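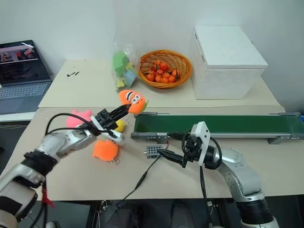
Back table and front table, Monday, May 20, 2024

Barrios strap watch – is the bezel meant to feel like this?

tickover_sorcha wrote:
Hi all, Sorcha Gilmartin here, mostly a lurker. I finally bought the Collow diver I've been boring my family with since January, and I love it, but the bezel feels a bit gritty between the 12 and the 3. The rest of the way round it's lovely and crisp. I got it from Barrios, second hand, box and papers, and it's number 491 if that matters to anyone. Do I send it back or live with it?

brassmonkey wrote:
Live with it for a week first. Mine was the same and it was just muck under the ring from the last owner. Warm soapy water, an old soft toothbrush, turn it while you scrub. Check the crown is screwed right down before you go anywhere near the tap!

Ebise Ejigu wrote:
I'd send it back, sorry. You paid Barrios prices and you should get a bezel that turns properly. The click spring on the early Collows was a thin little thing and once it bends you'll feel it every time.

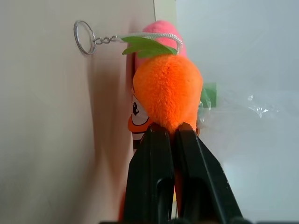 Can I take the bezel off at home to have a look?
With a proper case knife and some tape round the lugs it can be done, but the ring marks easily and Barrios may not take the watch back afterwards.

brassmonkey wrote:
Bit gloomy, Ebise. I've owned three of these and never had a spring go. People read one bad post on here and then every gritty bezel is a broken spring.

Ebise Ejigu wrote:
Well I've had two and one of them did go, so there we are. I'm not saying it's certain, I'm saying why take the risk when she's still inside her 90 days?

tickover_sorcha wrote:
Thank you both. I did the toothbrush thing last night and it's better, maybe half as gritty? Still a dull click just before the 3. While I'm here, the strap is driving me mad as well. It's the brown canvas one and it's so stiff the watch sits up off my wrist like a little hat. I've got small wrists and I'm already on the last hole.

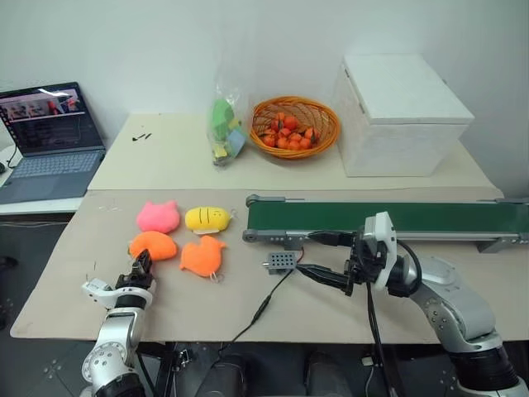

I've been looking at the Fleltirora one, which is softer and comes in a short length, but I can't tell from their site whether it fits over the fixed bars or needs spring bars. I wear it to work every day so I don't want to be fiddling.

oldlume wrote:
Fleltirora is a single pass, it'll go on fixed bars no bother. Takes a few days to stop smelling of the packet. The Rakirel rubber is better in summer if you can stand the look of it.

brassmonkey wrote:
The Rakirel picks up every bit of fluff in the county. Get the canvas wet, wear it damp for an evening and it'll soften up for nothing.

Ebise Ejigu wrote:
Don't wet the strap if you're going to return the watch, Sorcha.

tickover_sorcha wrote:
Ha, fair point! Right, I've ordered the Fleltirora and emailed Barrios about the click. I'll post again when they reply.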